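Gripper cell pre-purchase inspection checklist, textile sorting line
Site: Tzanetos, sorting hall 2
Completed by: Roya Nazari
Period: December
Purpose: condition and fit check before the budget request for end effectors and spares

Marking: OK / Action / Hold. Comments go under the line they belong to.

1. Guarding and access

1.1 Fence height and gap to floor. OK
1.2 Door interlock stops arm motion. OK
Tested from both doors with the arm at reduced speed.
1.3 Emergency stops reachable from the loading side. Action
The stop at the infeed is behind the cart parking spot. Move the stop or repaint the parking lines. Price both. Repainting is maintenance money and does not belong in the capital request.
1.4 Light curtain at outfeed. Hold
Deneder quoted a replacement without mounting brackets. Ask for a revised quote before this goes any further.

2. Gripper and wrist

2.1 Fingers secure, no play at the mount. OK
2.2 Finger surfaces free of cracks and sharp edges. OK
Scuffs only. Not a reason to replace. Record again at next inspection and compare.
2.3 Grip force at setting. OK
Set at 60 N, measured at 60 N with the shop gauge. The Stikano fingers under consideration are rated to 125 N. We have no use for the upper half of that range on cloth and should not pay for it.
2.4 Wrist cable routing. Action
Cable rubs on the bracket when the wrist is fully turned. Fit a sleeve. Stock item.

3. Handling of mixed textiles

3.1 Pick from a pile. OK, with comment
Heavily folded piles remain the difficult case. The fingers can close on a narrow piece low in the pile with the bulk of the cloth sitting directly over them. Any vendor trial has to use piles in this condition. Flat, single pieces prove little. 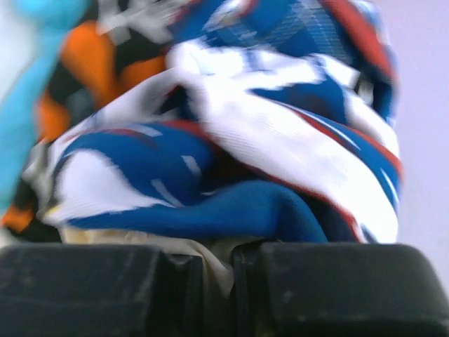
Item 3.1. Beige fabric between the fingers, blue, white and red cloth bunched above.

3.2 Release without snagging. Hold
To be repeated with knits. Pledus has offered a loan set with smoother inner faces. Accept the loan if return freight is on their side.
3.3 Camera view of the pick point. Action
Bunched cloth can fill most of the wrist view. Get a price for a second, fixed camera as a separate line so it can be dropped if the total runs over.

4. Budget lines arising

4.1 Finger sets, including spares: 8. Lead time from Stikano is around 104 days, so the order needs to be in ahead of the spring shutdown.
4.2 Light curtain: no figure until 1.4 is cleared.
4.3 Fixed camera and mount: optional.
4.4 Operator training: carry under operations, same as last year.

5. Sign-off

Cell may continue to run in its present state. Items 1.3 and 2.4 to be closed before the request is submitted. Items 1.4 and 3.2 stay on hold and are to be reported as such.

R. Nazari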